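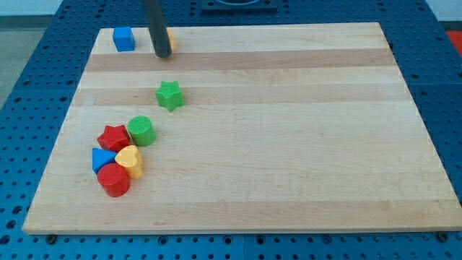
Tunex Tabletop Kit: your questions

What comes in the box?
The arm, a power supply and a bag of colored blocks. You bring the table!

Do I need to code?
Nope. I got my first push working in nearly 10 minutes with the setup app (and I skipped the manual).

Can it pick things up?
Not with the standard finger, it only pushes. The Pranine gripper is sold separately.

How long does a finger last?
I swap mine after 1,000 runs. Spares come in packs of 2.

Can I send it back?
Sure, just keep the carton and write to us first.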